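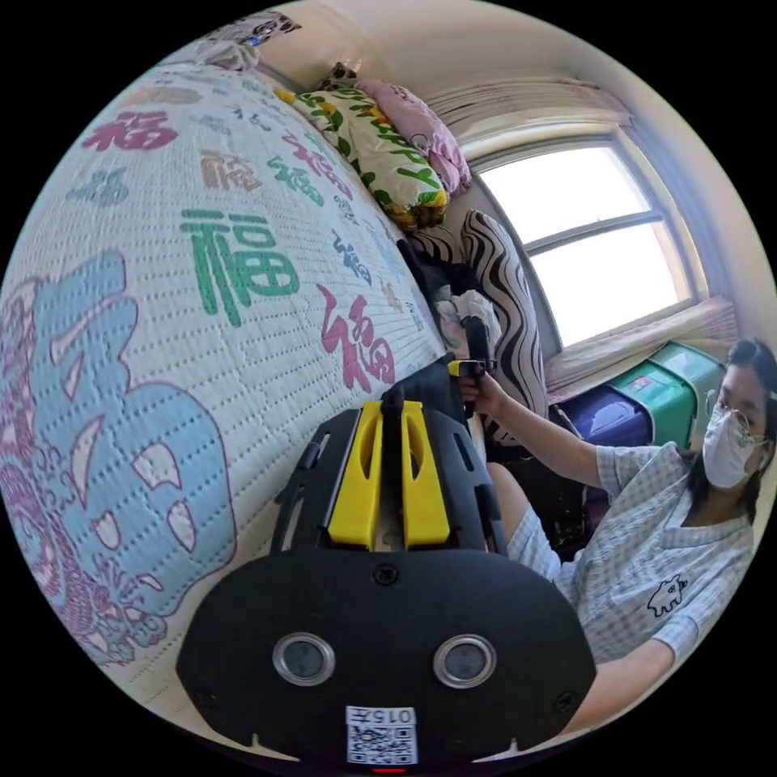
Can the quilted bedspread be used as a mattress cover as well?
It can be used either way: laid loose over made-up bedding, or tucked in under the mattress on all sides. There are no elastic corners, so it lies flat when you want it to.

Vindmont Quilted Bedspread, Fu Print
Item 334

A white quilted cover printed all over with the character 福 (fu, good fortune) in many styles of lettering and several colours, red, green, pink and blue among them. The stitching runs right across the cover and holds the filling in place. Some of the characters are very large and others no bigger than a coat button, and they face different ways, so the cover doesn't have an obvious top or bottom.

It is a light to middling weight. Most people will want a blanket with it from October onwards.

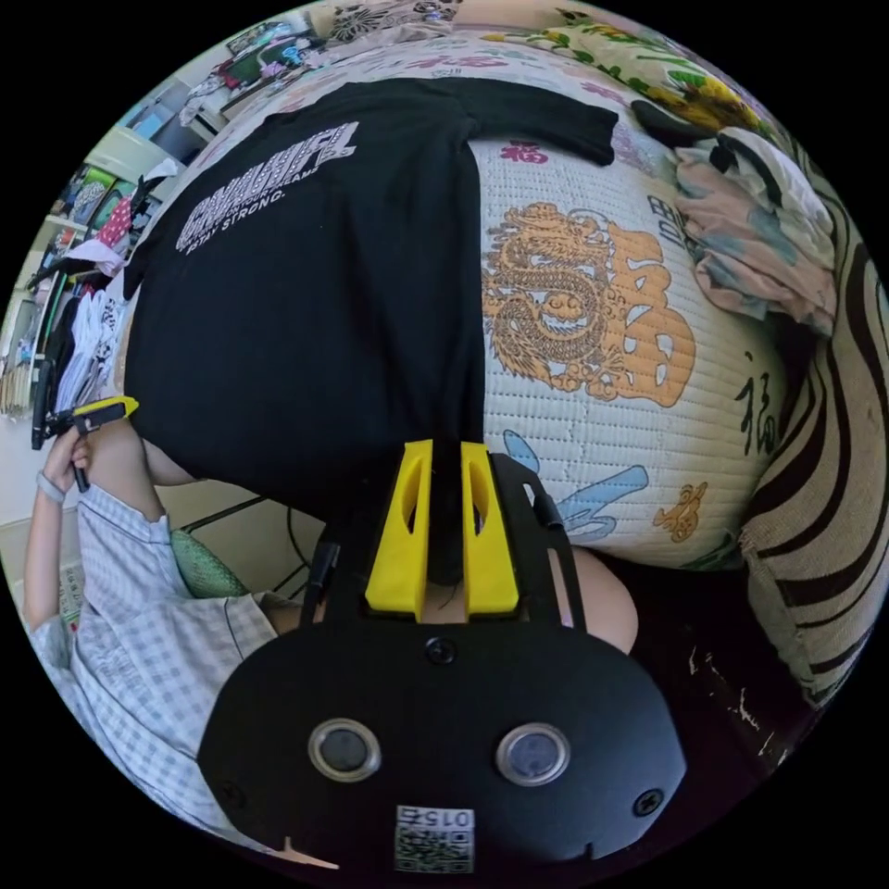 Because the surface is flat and fairly firm, the cover is also handy for folding clothes on. Lay a T-shirt face down, smooth it from the middle outwards, fold in the sides and sleeves, then bring the hem up to the neck. Dark clothes are easy to see against the white. Fasten zips and hooks first, as they can catch in the stitching.

Washing and drying
Wash at 30 degrees with similar colours. Wash it on its own the first time. Do not bleach. Dry on a line or over two rails, and turn it once. Iron on the back only, on a low setting.

Dark clothing that is new should be washed before it is left lying on the cover. Dye can rub off on white cloth, and we can't take back covers marked in this way.

Black top laid out on the Fu Print bedspread.
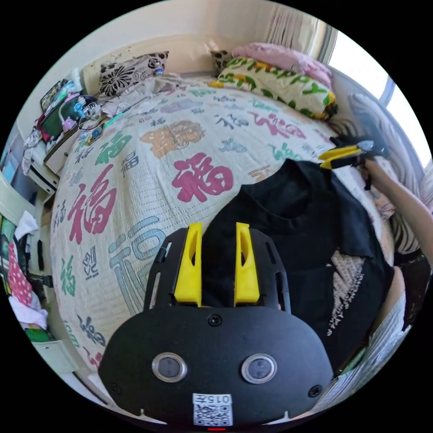

Fu Print bedspread with a black garment laid flat.

Ordering
The Fu Print is sold as a single piece. Pillowcases are sold separately and are listed under item 61. Orders placed before noon on a Tuesday go out the same day from the Loller warehouse. All other orders go out on the next working day.

Returns are accepted if the cover is unwashed and in its bag. Please put the order slip in with it. Questions about size or fit go to Shagufta Bukhari on the bedding desk, and questions about a delivery to Amna Durrani.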